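Filed under: Storage & Shelving > Stacking Bins
August – by Anouk Coppens

The Parneck 32 is the stacking bin I'd buy again tomorrow. It holds 32 quarts, it has a proper rolled rim you can get your fingers under, and the sides lean in enough that empties nest right down inside each other – we keep twenty of them in the corner by the back door and hardly notice they're there!

Ours went into the Cladham shop two winters ago for returns and odds and ends. Ronaldo Rangel wanted lids from the start and I didn't, and he was right (dust gets into everything once the heaters come on).

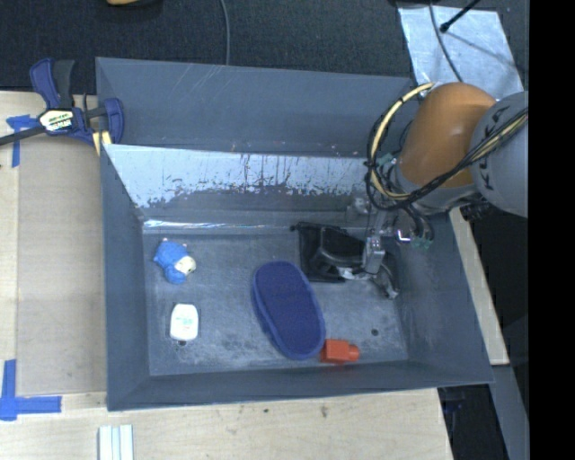
Lids are sold separately and snap on at the short ends first. If you stack with lids, stay at five high. Without them the bins sit on their own rims, and we've gone to seven on a level floor with no wobble worth mentioning.

Cleaning is easy – warm water, dish soap, a soft brush. Skip scouring pads, they leave the plastic cloudy. Labels peel off best after a minute with a hair dryer.

Colors are gray, green and a really cheerful yellow. The Utel dolly fits underneath with the brakes on, and it's rated for 200 pounds, so a full stack rolls just fine.

Last updated 4:15 pm by Cillian Mulcahy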